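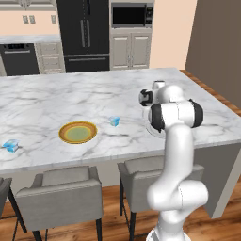
## 1. What we set out to do

Our project looked at how entertainment magazines write about young female singers compared with young male singers. We wanted to know how often a profile mentions clothes, dating or family before it mentions the music. The group was Karla Aguirre, Ihor Lysenko, Wing-sze Chow and Hsin-yi Kao. Our advisor was Chin-lung Wan.

We used two magazines, Traline and Ladero, because the school library keeps back issues of both. We had planned to add Prirnus, but too many issues were missing and we dropped it in October.

## 2. How we did it

We collected 132 profiles. A profile had to be at least one full page and had to include quotes from the singer. Reviews and news items were left out. From these we picked 100 for close reading, half about women and half about men.

Two of us read each profile separately and filled in the same sheet:

- first topic raised by the writer
- paragraph where the music is first mentioned
- any comparison to another performer
- who chose the topic, the writer or the singer

When the two sheets did not match, a third person read the profile. This happened 18 times, mostly on the last item. It is hard to tell from print whether a singer brought up her boyfriend or was asked about him.

## 3. Results

Profiles of women opened with looks or clothing more often than profiles of men. Profiles of men opened with a tour story or a recording session. The gap was larger in Ladero. In Traline it was small enough that we do not want to make much of it.

Comparisons to other performers showed the clearest difference. Women were usually compared to a rival of the same age. Men were usually compared to an older musician they admired.

We also gave a short survey to students and got 306 back. Most said they read these profiles for the personal details and skip the parts on recording. Wing-sze thinks this explains the magazines' choices. Karla does not agree, and the group left it as an open point.

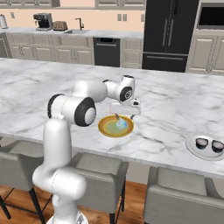 *Robot arm over the kitchen island, with a round plate under the gripper.*

## 4. Problems

The sheet should have had a space for photo captions. Several captions talked about clothing when the article did not, and we had no place to record it. We also did not note the name of the writer until we were halfway through, so we cannot say if a few writers account for most of the pattern.

Chang's method book suggests a practice round before the real reading. We skipped it to save time and had to redo the first batch.

Report handed in 2 May 1999.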